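Rimisine 2.2: time alignment, gripper width and a stricter replay check

Aug 7, 2023
By Soo-ah Hong, Arnstead tooling group

The 2.2 release of Rimisine is on the internal package index. Most of the work went into the part of the pipeline between raw handheld recordings and the training set.

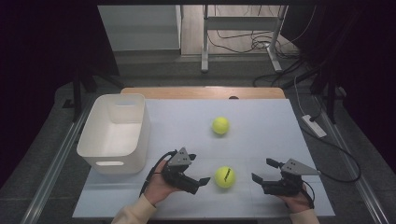

The largest change is in how the streams are put on a common clock. Up to 2.1, each stream was stamped on arrival at the recording host. Arrival time is convenient and wrong. The camera driver buffers, the width encoder does not, and the gap between them moves with host load. On a machine that was also compressing video, the gap could grow during an episode, so a single offset computed at the start did not hold to the end.

In 2.2 the recorder keeps two stamps per sample, device time and arrival time, and writes both. The aligner fits a line between the two clocks for each device, throws out arrival outliers, and resamples everything onto the camera timeline. Encoder width is interpolated linearly. Pose is interpolated with slerp for rotation and linearly for translation. Samples are never extrapolated; if a stream ends early, the episode is trimmed to the shortest one and the trim length goes into the episode header.

Old recordings have arrival time only. The aligner will still process them, but it marks them clock=arrival and the loader will not mix them with clock=device episodes unless you pass the override. Seul-gi Do argued for making the override a config key. It is a command line flag, on purpose, so that it shows up in the run log.

Gripper width

Width used to be stored as raw encoder ticks, with a scale factor in a separate calibration file. People copied the dataset and left the calibration file behind. Width is now stored in meters between the inner jaw faces, with the calibration values embedded in the header. Left and right are calibrated separately, and the header carries the device serial for each side. If the serials in a recording do not match the calibration you supply, conversion stops with an error.

The closed position is a special case. Jaws pressed against each other flex, and the encoder reads slightly past zero. Earlier versions clipped this to zero, which removed the only indication of how hard the operator was squeezing. 2.2 keeps the negative value. If your policy code assumes width is never below zero, fix it before you upgrade. Nam-gil Ko found two such assumptions in the Biltell controller, both in the normalization step, and has patched them.

With a soft object the same effect appears at a positive width. A tennis ball compresses under the jaws, so the commanded width for a firm grasp is smaller than the width at first contact. The recorded width is the achieved one. When a policy trained on achieved width is run on a position-controlled gripper, the gripper goes to exactly that width and stops, and the grip can be weaker than the demonstration. The converter has a new option, width_target=lookahead, which uses the minimum width over the next few samples as the action. It helps some tasks and does nothing for others. The default is still off.

Replay check

The replay check takes a converted episode, runs it through the inverse kinematics of the target arms and reports whether the arms could have followed it. It used to test position limits and reach. It now also tests joint velocity, distance between the two arms, and distance from either arm to the table plane.

Arm-to-arm distance was the one we needed. A person working with both hands over a small area brings them very close together, and a trajectory which is comfortable for two wrists can put two robot forearms in the same place. We ran the new check over the sorting set from the Benedetti cell: 2274 episodes, all of which had passed the old check. The new one rejected 102 on arm-to-arm distance alone. Most of the rejects share a pattern in which both grippers approach the same object from opposite sides at low height. The tool center points are fine and the elbows are not.

Rejected episodes are not deleted. They are moved to a side index with the reason and the first failing sample number, and the viewer can jump straight to that sample. In many cases a different elbow configuration is enough to clear the conflict, and the solver will try it if you set elbow_search=true. This is slow. Run it overnight or on the side index only.

The table plane now comes from the episode header instead of a global constant. If the header has no plane, the check prints a warning and skips the test. It does not guess. Anyone working on a raised board should set the plane to the top of the board. The table underneath is the wrong reference, and the clearance numbers will look better than they are.

Pose tracking

There is little new on this side. The tracker is still visual-inertial with a loop closure pass after recording. The one functional change is that the initial map is built from a separate mapping clip, and the episodes are localized against it. Previously each episode could extend the map. That made the result depend on the order in which episodes were processed, and two people converting the same folder could get slightly different poses. Conversion is now deterministic given the same map file, and the map hash is written to every header.

The cost is that a bad mapping clip spoils the whole session. Move slowly, cover the workspace from both sides, and include the background. Plain walls and dark cloth give the tracker very little to hold on to, so the table surface and the objects on it end up carrying most of the features. If those objects are then moved between the mapping clip and the first episode, localization quality drops. Put down something textured that stays in place.

The mapping report prints the inlier ratio per keyframe. Faustine Le Goff has added a plot of it to the session page. Look at the plot before recording 200 episodes on top of a map.

Known problems

— The viewer loses sync if playback speed is changed while paused. Step one sample forward and it recovers.
— elbow_search ignores the velocity limit on the first sample of a segment. Fixed on the main branch, not in the 2.2 package.
— Episodes with an empty right stream convert without error and produce a constant right pose. The loader catches it, the converter should.
— The progress bar counts episodes found, not episodes accepted, and finishes below the end if any are rejected.

Upgrading

Header version goes from 4 to 5. The loader reads both. The converter writes only 5. To convert an existing set in place, run rimisine migrate on the dataset root. It writes new headers next to the old ones and switches over only when every episode has been read back. Width will be rescaled in the same step, so have the calibration files at hand. Without them the migration stops at the first episode and leaves the set as it was.

Normalization statistics have to be recomputed after migration. A policy checkpoint trained on ticks will load against the new data without complaint and will produce nonsense on the width channel. Sun-ja Ham is adding a units field to the checkpoint so the mismatch can be caught at load time. Until then, keep the old set for as long as you have old checkpoints in use.

Planned for September: segment labels in the header, a batch mode for the replay check, and a decision about the lookahead default. Seul-gi is collecting results on the last item. If you have run with it on and off for the same task, send the two configs and the success logs, including the runs where it made no difference.

Arnstead tooling group. Questions and bug reports: use the Rimisine tracker. © 2023 Arnstead. Back to top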